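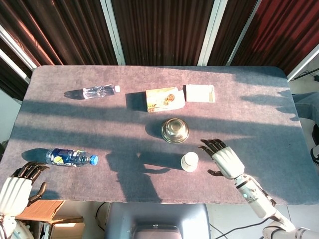

Bouteilles, boîtes et bol en métal sur une table recouverte d'un revêtement gris-violet, en lumière rasante.

Le tri d'une table encombrée passe pour une tâche sans méthode. On ramasse, on jette, on range, dans l'ordre où la main rencontre les choses. Dès que la surface porte des matières différentes (plastique souple, carton, acier), cet ordre spontané devient pourtant le moins efficace : il multiplie les trajets et mélange des objets dont les destinations n'ont rien en commun. La méthode exposée dans cet article procède par matière, puis par volume.

Le support d'abord

Une table à revêtement textile ne se comporte pas comme un plateau lisse. Les fibres freinent le glissement, ce qui stabilise les boîtes et les petits flacons, mais elles retiennent aussi les miettes et absorbent le moindre reste de liquide. On évitera donc de pousser les objets vers le bord. Chaque pièce se soulève à la verticale, puis se déplace. Le même principe vaut pour les bouteilles couchées, dont le bouchon doit être contrôlé avant toute manipulation.

L'éclairage compte davantage qu'on ne le croit. Un soleil bas, filtré par des rideaux à plis, découpe la surface en bandes claires et sombres. Un plastique transparent s'y lit mal : on repère souvent son ombre avant son contour. L'acier poli pose le problème inverse, avec des reflets assez vifs pour masquer ce qui se trouve à côté. Tirer le rideau pendant le tri, ou travailler dos à la fenêtre, suffit en général.

Les bouteilles

Deux états se rencontrent : la bouteille encore rigide, étiquette en place, et la bouteille froissée. La seconde a perdu sa géométrie. Elle ne tient plus debout de façon fiable et sa prise demande une pression faible, sur la zone la plus épaisse, c'est-à-dire près du goulot. On la vide, on achève de l'aplatir, on revisse le bouchon pour que l'air n'y rentre pas. Le bouchon reste solidaire de la bouteille dans le bac de collecte ; séparé, il passe facilement à travers les cribles.

La bouteille rigide se traite en dernier si elle doit resservir. Une bouteille à usage unique peut servir de réserve d'arrosage pendant quelques jours, guère plus. Au-delà, il vaut mieux un récipient prévu pour cet usage.

Les boîtes

Un emballage de biscuits en carton imprimé et une boîte blanche ouverte, peu profonde, n'appellent pas le même traitement. Le premier contient souvent un sachet intérieur, qu'il faut extraire avant pliage. Pour la mise à plat, on décolle le rabat de fond avec l'ongle ou une lame émoussée, sans déchirer la tranche. Un carton correctement plié occupe une fraction du volume initial : sur un bac de 20 litres, la différence se mesure en jours de remplissage.

La boîte ouverte mérite un sursis. Posée à plat, elle fait un plateau de tri convenable pour les bouchons, les étiquettes décollées et les petits conditionnements. Le fabricant Nuchit vend depuis janvier un bac compartimenté qui remplit cette fonction, avec des parois de 4 cm. Il est solide et se lave facilement. Une boîte de récupération fait le même travail jusqu'à ce que ses angles cèdent.

Le bol métallique

L'acier inoxydable est le seul matériau de la série qui retourne à la cuisine. Retourné, un bol se protège de la poussière, mais il enferme l'humidité contre un support textile. Après lavage, on le laisse sécher à l'endroit pendant 15 minutes avant de le ranger. Une teinte dorée près du bord peut être un simple reflet de l'environnement. Si elle persiste sous un autre angle de lumière, il s'agit le plus souvent d'une coloration thermique, sans incidence sur l'usage, qu'un chiffon imbibé de vinaigre blanc atténue.

Les petits contenants

Un petit cylindre blanc à couvercle peut renfermer à peu près n'importe quoi. La règle est de lire l'étiquette avant d'ouvrir, et d'isoler tout contenant sans inscription. Les médicaments ne rejoignent jamais le bac commun et se rapportent en pharmacie.

Durée et matériel

Pour une table de cette densité, nous avons relevé environ 11 minutes, essuyage compris, avec un sac souple Etow pour les plastiques et une caisse Prerkomell pour les cartons. La brosse Pastis à poils courts convient au revêtement textile à condition de brosser dans un seul sens, du centre vers le bord, une pelle tenue sous l'arête. Sur les fibres rases, l'aspirateur à main donne un résultat comparable. L'éponge humide est à proscrire tant que les miettes n'ont pas été retirées.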